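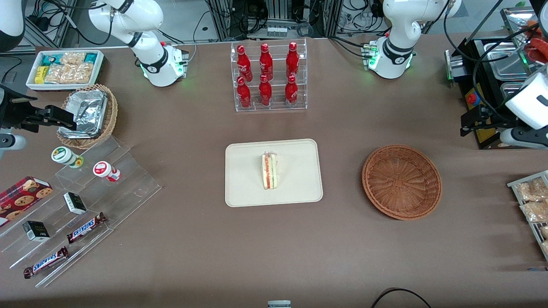 Jurnen Counter Items

Item table and layout notes for a small food counter

Version 3
Last updated Mar 21, 2018
Maintained by Wenceslao Aravena and Nimal Khan

Summary

Jurnen Counter Items is a plain-text table of the food, drink and serving pieces used to set up a one-table snack counter. It covers bottled drinks, wrapped sandwiches, bagged and wrapped snacks, and the trays, baskets and racks that hold them. The table has 222 rows. Each row is one item in one position in one layout, so the same sandwich or basket can appear many times. There are 54 layouts.

The table was first kept as a setup sheet for the Tranow lunch counter. It is published in this form for people who write planograms, order serving ware, or need a small, clean table of counter goods to test sorting and label software.

Contents

items.csv: the main table
layouts.csv: one row per layout, with a short name and a table size
holders.csv: one row per tray, basket or rack
NOTES.txt: free-text remarks by layout
CHANGES.txt: edits by version

All files are UTF-8 with Unix line endings. Fields are separated by commas. Text fields that contain a comma are in double quotes. The first line of each CSV file is a header. Empty fields mean "not recorded" and should not be read as zero.

Fields in items.csv

item_id
Integer, unique in the file. Numbers are not reused when a row is removed, so there are gaps.

layout_id
Integer. Joins to layouts.csv.

class
One of drink, sandwich, snack, holder. Bakery goods were folded into snack in version 2.

name
Short common name in lower case, singular. Examples: bottle, sandwich wedge, cracker bag, wrapped packet, round basket.

brand
Brand as printed on the item, if it can be read. Coca-Cola is the most frequent value. Many of the small packets have no entry. Do not fill this field from the color of the wrapper.

color
Main color of the outside of the item as it stands on the counter. For clear bags, the color of the contents is used and the wrap field is set to clear. A bag of golden crackers is therefore "golden", clear.

wrap
One of none, clear, printed, rigid. A sandwich in thin film is clear. Bottles are rigid.

holder_id
Integer. Joins to holders.csv. Empty if the item stands directly on the table.

tier
Integer, counted from the front. Used only for stepped racks. The lower front step is 1.

pose
One of upright, flat, side, pile. See "Pose" below.

zone
One of nine table zones, named from the customer's side: front left, front center, front right, middle left, middle center, middle right, back left, back center, back right.

remark
Free text up to 1,000 characters. Most rows have none.

Holders

Holders are listed in their own file and also appear in items.csv with class set to holder, because an empty holder takes up counter space and has to be placed like anything else. An empty basket is a valid row. Its contents are not implied by its type.

Holder types in use:

Tiered rack. Clear acrylic, stepped, for bottles. The usual fill is two rows of three, with the back row on the upper step so that both rows of labels can be read from the front. Keep the labels turned the same way where possible. The rack goes in back center in most layouts because it is the tallest piece on the table and would hide anything behind it.

Serving tray. Rectangular, off-white, raised rim, rounded corners. Holds the current order. Normally in middle center.

Snack tray. Rectangular, white. Holds mixed bags and packets. Normally in back left. Contents are logged as piles unless the packets are set out in rows.

Round basket. Brown wicker, low rim. Used for finished orders, loose packets or bread, depending on the layout. Some layouts have more than one. Read the zone field and do not assume that two baskets in one layout are filled the same way.

Pose

Upright means standing on the intended base. For bottles this is simple. For sandwich wedges it needs a rule, and the rule has changed once. In version 1 a wedge was upright when its point faced up, and the person filling the table had to decide whether a leaning wedge still qualified. From version 2, a wedge is upright when it stands on any edge with the bread layers running up and down, and flat when a bread face is against the tray. Eamon Dunne went back over the older rows and recoded them. Rows where the original note was too short to decide have an empty pose field.

Side is used for bottles lying down and for bags leaning on a tray rim at less than half their height. Pile is used when items overlap and a single pose would not mean much.

Fillings

There is no filling field. A request to add one was closed. Through film, a red layer can be tomato or ham, and the sheet was filled in by looking at the counter and not at the order ticket. If a filling was known from the kitchen slip, it is in the remark field, prefixed with "slip:". Rows without the prefix should be treated as unknown.

How the table was filled

Each layout was set out on the table, then written up item by item from the front left zone to the back right. Kidus Tilahun and Nimal Khan did the first pass. Diarmuid Ní Mhurchú did the second without access to the first, and differences were settled by setting out the layout again. Most differences were in the zone field, for items standing on the line between two zones. The rule is now that the center of the base decides.

Color names come from the short list in holders.csv, top rows. "Teal" was added in version 3 after several wrapped packets had been logged as both green and blue.

Known problems

Item 117 has a tier value but its holder is a basket. The tier should be ignored.

The December layouts use a longer table than the others. Zones are still ninths of the full length, so distances cannot be compared across the two sizes. Table size is in layouts.csv.

Small packets in piles are undercounted. A pile is one row, whatever it contains, and the row count is not a stock count.

Brand spelling follows the printed label, including hyphens. Earlier versions had the hyphen missing in Coca-Cola in a number of rows. This was fixed in version 3, and scripts that match the old spelling will return nothing.

Not covered

Prices, weights, use-by dates, allergens and nutrition values are not in the table and cannot be worked out from it. It should not be used to answer questions from customers about what is in a sandwich. Hot food, cups and cutlery were left out from the start and there are no plans to add them.

Related files

Druter keeps a separate list of rack and tray sizes. The holder_id values match theirs up to version 2 only. The Ó Néill layouts, which use shelves instead of a table, are in their own directory and have a different zone scheme.

Corrections

Send the item_id, the field, the current value and the proposed value. One correction per line is easiest to merge. Corrections to pose should say which version of the wedge rule was applied. Layout-level changes go to Wenceslao Aravena, everything else to Nimal Khan.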